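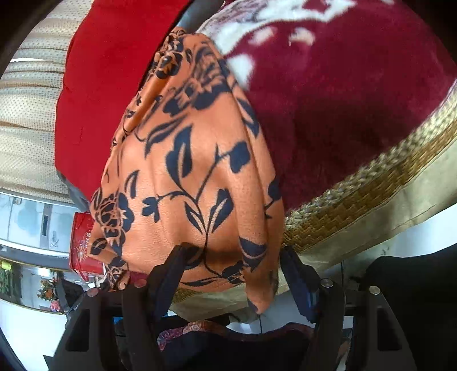

Mwangi Masanja had wanted orange all his life, and on the Sunday he finally got the shop on Barbu Street he wanted it everywhere!

"Flowers," he told his sister on the phone. "Navy flowers, big ones, with leaves as long as my hand. You'd lose your mind."

"How much of it did you buy?"

"Fifty yards."

She was quiet for so long he thought the line had dropped. He didn't care. He was already picturing skirts, and the wide-sleeved shirts their uncle used to wear to the Gullonora dances (the old man sweated through two a night and never once sat down), and maybe a curtain for the fitting corner if there was enough left over. There would be enough left over.

"And red," he said. "Plain red, for the linings. When you spin, you get this flash of it, just a flash!"

"Who's spinning, Mwangi?"

"Everybody! You are. I'm cutting yours first."

He could hear her trying hard not to laugh. A chair scraped, a drawer opened, and something rattled around in it.

"Fine," she said. "Write down my waist before I change my mind. And I want pockets."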